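Terkholm Bench Screens
Matte wall panels for workshops, model rooms and small part stations

Terkholm panels stand at the back and sides of a workbench. They keep small parts from rolling off the far edge, give you a plain color to look at while you work, and wipe clean with a damp cloth. Any two panels can be joined to make an inside corner. 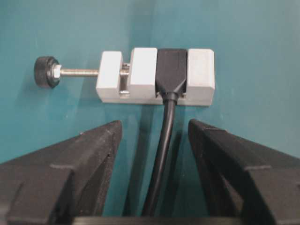
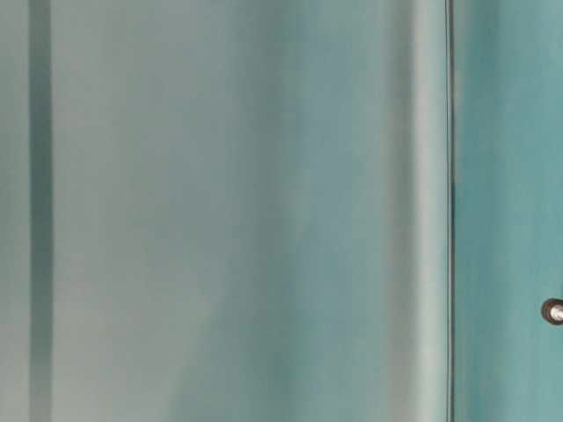
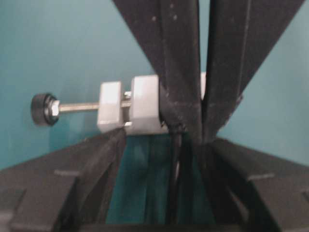 What you get

Two panels
One corner strip
Four bench feet with rubber pads
Eight screws and a hex key
Printed setup sheet

Sizes

The standard panel is 60 cm wide and 43 cm high. The tall panel has the same width and is 66 cm high. Both use the same corner strip, but the tall strip has to be ordered with the tall panel. Strips cannot be cut down.

Colors

Teal, stone and slate. All three have the same low-gloss finish. Color can look different from one side of a corner to the other, depending on where your lamp is. If you are adding to an older set, send us the batch code from the bottom edge and we will try to match it. Slate is out of stock until April.

Setting up

1. Clear the back of the bench and wipe it down.
2. Slide two feet onto the lower edge of each panel.
3. Stand the panels up and push both into the corner strip until they click.
4. Square the corner, then tighten the screws by hand. Do not use a power driver.
5. If you work near the edge of the bench, clamp the outer feet down.

The feet fit benches with a flat top. For the Levodeck rail bench, order the Levodeck foot kit, part 741. It replaces the rubber pads and takes a few minutes to fit.

Care

Use warm water and dish soap. Solvents will leave a shiny patch, and we can't replace a panel for that. Pencil comes off with an eraser. Light scratches can be left alone or covered with our touch-up pen.

Not suitable for

Welding, grinding or any work that throws sparks
Outdoor use
Hanging tools or shelves (use the Laaksonen steel back panel instead)

Ordering

Bench screens ship from Gusgate every Tuesday. Orders of up to 60 panels normally go out in one delivery. For larger orders, odd sizes or school accounts, contact Beverley Fairclough in the sales office before you order. Opened sets can be returned if the corner strip has not been fitted.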